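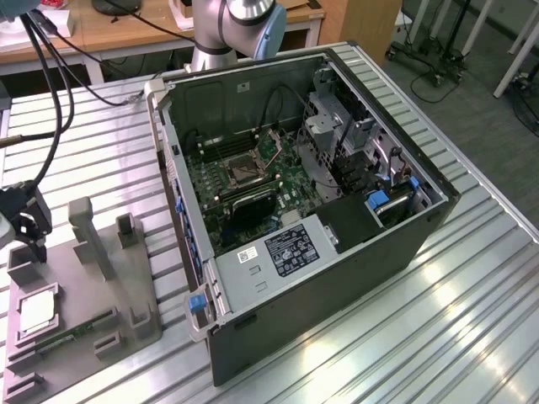
Tower on bench, side panel off

Jillisden refurb group, minutes, 9 August 2025
Present: Chauke, McPhee, Nuchit, Halliday. Apologies: Amini

1. Towers. 51 stripped, 2 to go back to Lullico.

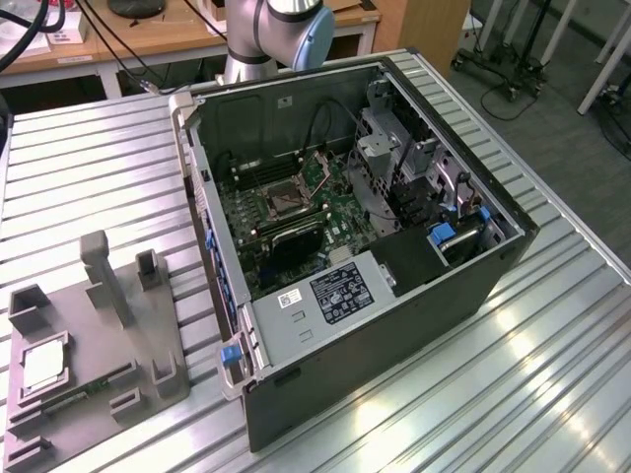 Processors: order still late. Socket on the bench tower is empty, memory slots too — no boot tests till parts in. Kirsty to chase suplier.

2. Labels. Record power supply label before
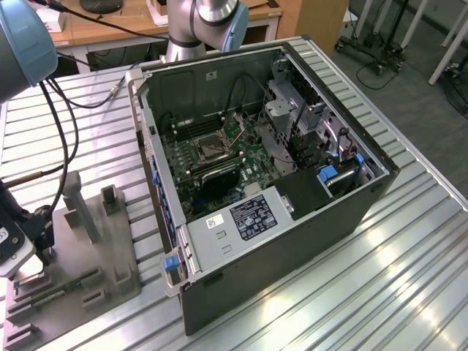

anything gets unplugged. Agreed.

3. Board handling. Edges only.

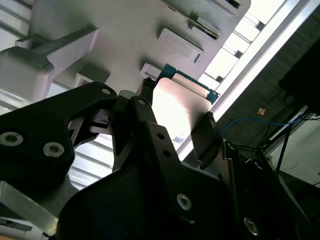
Prasert Nuchit asked for spare trays by October. Agreed, Anahera to price.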